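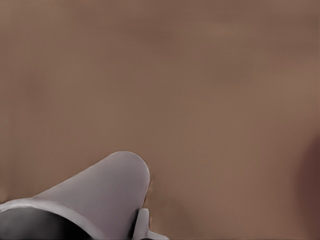

How long does it take to walk from Drolov to Landis? For me it took four days, with one of those lost to rain.

The path is 62 miles if you keep to the signs. I didn't, so mine was a bit longer. The first day is flat and follows the canal, and you can do 20 miles without much trouble. After Ospina it starts to climb and the going is slower. The top is 2,591 feet, with a low stone wall to sit behind if the wind is up.

I stayed the second night in Ospina and should have booked. Walter Betancur, who walked the middle part with me, found us two beds above the bakery – noisy from four in the morning, but the bread was good. We sat out the rain there the next day and played cards.

Take more socks than you think. I packed three pairs and ended up washing them in sinks. The shop in Ospina shuts at noon and doesn't open again, so buy lunch early. There is no water on the last stretch down to Landis.

The bus back leaves from outside the post office at ten past five. I'd like to do it again in June, going the other way.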